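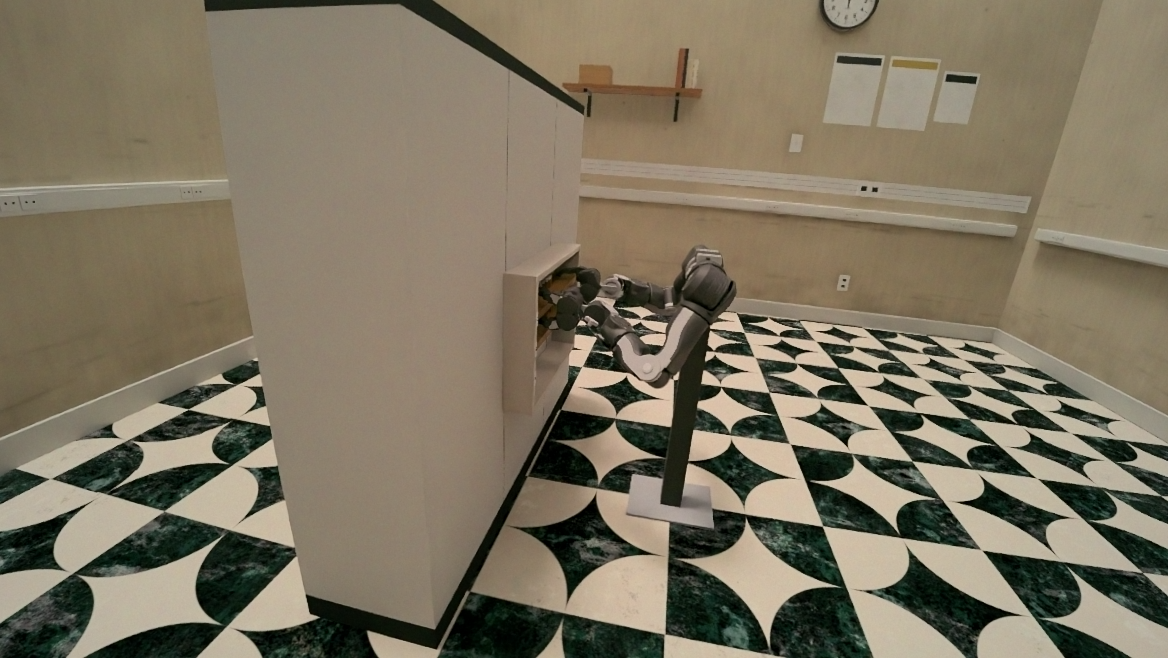

Nestgate es nuestro puesto de dos brazos para sacar y reponer material en casilleros y armarios de pared, y en Diltar ya lo tienen los equipos de almacén que más veces al día abrían la misma puerta. Lo que más nos gusta (¡y lo que más nos costó!) es que las dos pinzas trabajan muy juntas dentro de un hueco pequeño, con el cuerpo sobre un poste y una base plana que se apoya directamente en las baldosas. En la simulación se aprecia bien lo poco que se separan.

En el taller de Neddale atiende 34 referencias. Delali Boateng, la encargada de turno, ha pasado a su gente de recoger piezas a preparar pedidos y revisar calidad, y ahora son ellos quienes deciden el orden de reposición cada mañana. ¡Nos encanta verlo!

Alcance útil: 7 estantes
Formación del personal: 38 horas, en su propio centro
Consultas y demostraciones: Els Claeys, Diltar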